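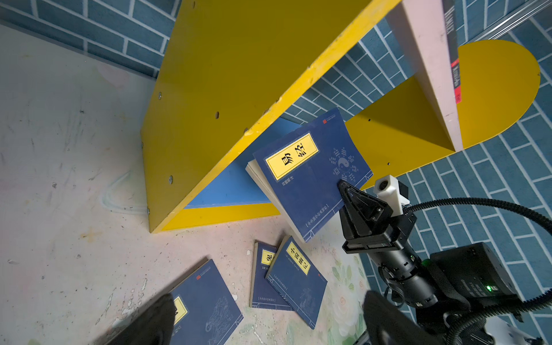

How many books should a kid have out at once? Fewer than you think, and in our house the number that works is 19.

I got there the hard way. In October I pulled every picture book we own into the hallway and counted 178, which explained a lot about the state of the living room. Half of them hadn't been opened since the move to Biswas, and my daughter kept asking for the same two anyway (the duck one and the bus one, over and over, I can say them in my sleep).

So now we rotate. Nineteen stay out, the rest go in bins in the closet, and when she starts getting bored I swap most of them. The first swap was like a birthday! She sat down with a book about snails that she'd ignored for a year and wouldn't come to dinner.

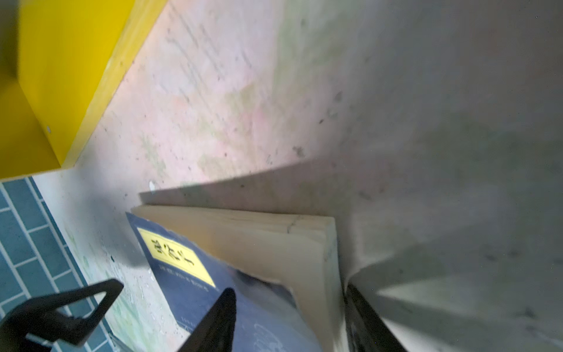 The duck and the bus never go in the bins. I tried it once and I won't be trying it again.

I also got rid of almost 70 of them. Some went to the swap table at the Orura library, some to my sister's kids, and a few were chewed past saving. I felt bad about the gifts for maybe a day. Board books with missing flaps were the hardest, because she still likes to look at where the flaps were. 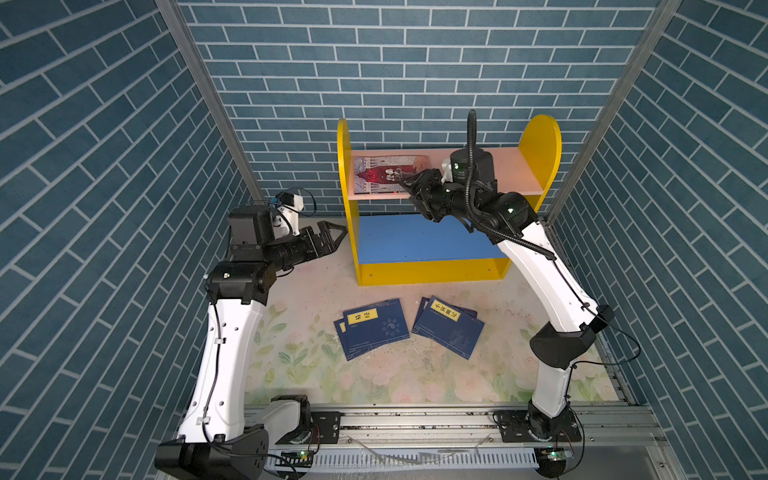

Library books get their own basket by the front door, otherwise they wander off and I end up paying for them. We do the Orura branch after preschool, before it gets crowded, and she picks whatever she wants. Last time it was a cookbook. We read the soup chapter at bedtime and she's asked for it every night since.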